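Patgate House

Patgate House is a two-story building on the north side of Villdale, beside the path now called Pacheco Walk. Built as a grain office, later a school, now rented rooms and a small local archive. Locals mostly just say "the Patgate".

History

The first owner was the Pornano company, a seed and grain dealer. Offices downstairs, clerks' lodgings above. The firm moved out after a run of bad harvests and the town took the building on for unpaid taxes. It was then used as a school for up to 80 pupils. Britt-Marie Haugen, who taught there for 18 years, wrote a short history of the place, still the main source for the school period. Her dates for the roof repairs dont match the town records.

After the school closed the house stood unused for a time. The town sold it for a token sum, with the condition that the outside walls stay as they were.

Building

Long and fairly narrow, with a steep pitched roof and a small chimney partway along it. Walls in pale tan and ochre — the color has been kept through each repainting. Tall windows on the gable and side wall, a ground-level doorway beneath them. A dark base strip runs along the foot of the wall.
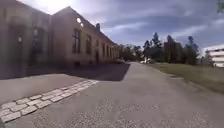
Patgate House and the path in low sun.

The front section has a tall recessed doorway with wall lamps. In the school years this was the teachers' entrance; pupils went in by the side.

Grounds

The forecourt is paved, crossed at an angle by a double row of light gray stones. Haugen says the stones follow the line of an old cart track to the weighing shed, demolished. No plan of the shed has been found.

Pacheco Walk is asphalt, wide, and runs straight on past the house toward the trees. Open to walkers and bikes. Deliveries by arrangment only.

Current use

Rooms upstairs are let by the month. The archive downstairs holds 1000 items, mainly school registers and Pornano ledgers, and has 20 seats for readers. Catalog last updated 11 September 2024.

See also: Villdale; Pacheco Walk; Pornano (company)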